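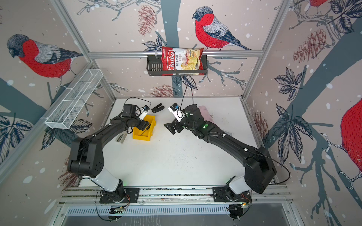
Ghazal Vahidi

Gridness publica su estudio sobre la temperatura en casa y pide cautela con las promesas de ahorro

Gridness presenta en diciembre los resultados de su seguimiento de consumo doméstico en Paltavitz, un trabajo que empezó con 1.000 hogares inscritos y terminó con 724 series de datos utilizables. El resto se descartó por lecturas incompletas, mudanzas o cambios de compañía a mitad del periodo.

El estudio quería comprobar una afirmación que se repite cada invierno en folletos y anuncios: que basta con instalar un termostato programable para que la factura baje de forma notable. Los datos no permiten sostenerla. En los hogares que estrenaron termostato, el consumo de calefacción cayó de media un 4 % respecto al invierno anterior, y una parte de esa caída coincide con unas semanas más templadas de lo habitual.

"Un 4 % no es despreciable, pero tampoco es lo que se está vendiendo", señala Ghazal Vahidi, autora del informe. "Cuando alguien promete rebajas de dos cifras habría que preguntarle con qué viviendas comparó, y durante cuánto tiempo."

El informe recoge también lo que cuestan los aparatos. El precio medio pagado, instalación incluida, superó los 180 euros, de modo que en muchos pisos pequeños la inversión tardaría años en recuperarse. En las casas unifamiliares del barrio de Bembridge el plazo es más corto, aunque la muestra allí es reducida y Gridness desaconseja sacar conclusiones generales.

Daithí Nic Aodha, responsable del análisis estadístico, advierte de otra limitación: los participantes se apuntaron por voluntad propia. "Es gente que ya miraba la factura. Con vecinos menos atentos el resultado puede ser mejor o peor, y no lo sabemos."

Gridness contrastó sus cálculos con los de la consultora Ruddock, que llegó a una cifra parecida con un método distinto - y con las mismas dudas sobre el efecto del tiempo. Las dos entidades repetirán la medición el próximo invierno, esta vez con un grupo de control elegido por sorteo.

El informe completo, con las tablas de consumo y los criterios de exclusión, puede solicitarse en la oficina de Gridness en Paltavitz.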